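Beaded Bracelets, Clasps and Stringing: Project Report
Apinya Nuchit, 2021-11-30

My project was meant to be a matched set of stone bracelets, and it ended up being mostly about stringing wire. I'd only ever used stretchy elastic before (the kind you get in kids' kits), so I had a lot to learn!

I started with jasper and a bit of rose quartz from Norkley, plus a reel of Clanska beading wire. Romana Gajdoš, my project supervisor, told me to buy good crimps, and I bought cheap ones anyway. Two of the first five bracelets came apart at the clasp when I gave them a decent tug – beads all over the kitchen floor, and I'm still finding them. 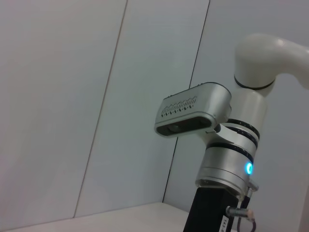
After that I went back and redid the ends with proper crimping pliers. The trick is keeping the two strands of wire from crossing inside the crimp before you squash it, which is fiddly as anything when you've got the clasp hanging off one side. I also left a tiny gap near the clasp, as my early ones were strung so tight they wouldn't curve around a wrist.

Colour was the other headache. Phúc Doãn liked the jasper on its own and I wanted the pink mixed through, so I made both. I still like mine better, but the plain one goes with more clothes and it's the one my aunt asked for.

The redone bracelets got worn for 14 days, including dishes and netball training. All the crimps held. One toggle clasp kept slipping open, so I've swapped it for a lobster clasp and I'm wearing that one now.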